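Gistthorpe Facilities Service Desk
Request 1,586
Subject: Kitchenette outlet circuit trips when microwave is in use
Category: Electrical, shared areas
Priority: Normal
Status: Resolved, monitoring period open
Opened: 2023-11-06
Assigned to: Adesuwa Odukoya, Building Services

Summary of request

The Records department reports that power to the counter outlets in the second floor kitchenette is lost several times a week, usually in the late morning. Each loss affects the microwave, the kettle and the wall outlet in the adjoining copy alcove. Overhead lighting is not affected. Staff have been resetting the breaker themselves, which is not permitted under the building rules. The requester asks that the microwave be replaced, as the breaker most often trips while it is heating food.
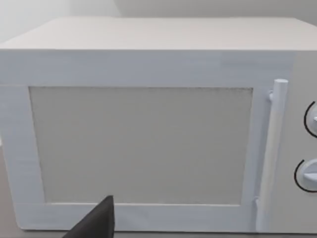

Initial response from the service desk

Thank you for your report. Replacement of an appliance is not approved until the supply has been checked. Please supply the following before a technician is assigned:

Which other appliances were running at the time of the most recent trip.
Whether the breaker trips at once or after a delay.
Whether any burning smell, buzzing or discoloration has been noticed at the outlets.
Whether any equipment has been added to the area since the April inspection.

Staff are reminded that the electrical closet is to be opened only by Building Services. A breaker that has tripped must be left off until a technician attends.

Reply from requester

The most recent trip took place with the microwave and the kettle both running. The power went off after a minute or two and not immediately. No smell or discoloration has been reported. We do not know of any new kitchen equipment. The copy alcove received a Primel document laminator over the summer, and it is left switched on during working hours so that it stays warm.

Technician notes, first visit

Panel schedule checked against the circuit. The schedule shows the kitchenette counter on its own 20 amp breaker. On test, the copy alcove outlet was found to be fed from the same breaker. This does not agree with the schedule. The alcove outlet appears to have been extended from the kitchenette when the partition was moved, and no drawing of that work is on file.

Breaker inspected. Terminals tight, no heat marks. Counter outlets opened and inspected. One receptacle to the left of the sink had a worn contact and did not hold a plug firmly. Replaced with a new Caron receptacle of the same rating. Ground fault protection tested on all counter outlets and found to operate correctly.

Load readings taken with a clamp meter at the panel:

Microwave alone: within rating, normal.
Microwave and kettle: above rating, trip after a delay.
Kettle and laminator: above continuous limit, no trip during a short test.
All three: trip in under a minute.

The microwave was also run on a separate circuit on the first floor. Its draw was steady and agreed with the rating plate. No fault found in the appliance.
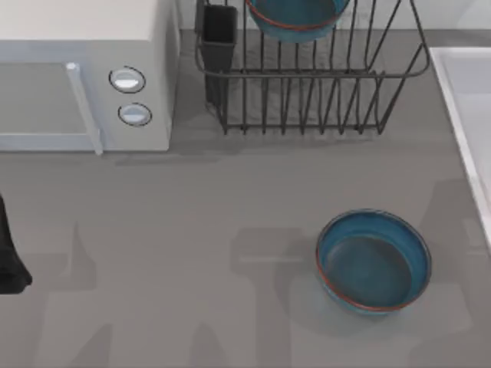

Finding

The breaker is operating as designed. The cause is overload from appliances sharing one circuit, made worse by the unrecorded alcove outlet. A larger breaker will not be fitted, as the existing wiring is not rated for it. The request to replace the microwave is declined.

Actions approved

1. Copy alcove outlet to be disconnected from the kitchenette circuit and supplied from the spare breaker in the same panel. Cable run required: 130 feet, including the riser.
2. Panel schedule and floor drawing to be corrected and reissued.
3. Kettle not to be used at the same time as the microwave. Notice to be posted by the department.
4. Laminator to be switched off when not in use until item 1 is complete.

Technician notes, second visit

New cable installed and tested by Gureo Electrical under the maintenance contract. Alcove outlet now on the spare breaker. Work carried out before office hours; power to the kitchenette was off for 2 hours. Labels replaced on both outlets and at the panel. Updated schedule placed inside the panel door and a copy sent to the service desk.

Comment from requester

The department confirms that the notice has been posted. There was one further trip, before the cable work, when the kettle and microwave were used together. None since.

Closing instructions

The circuit will be monitored for 7 working days. If the breaker trips in that time, reply to this request and do not open a new one. A dedicated kettle outlet may be requested through the department's annual works list; the service desk cannot approve it under a repair request.

Adesuwa Odukoya
Building Services, Gistthorpe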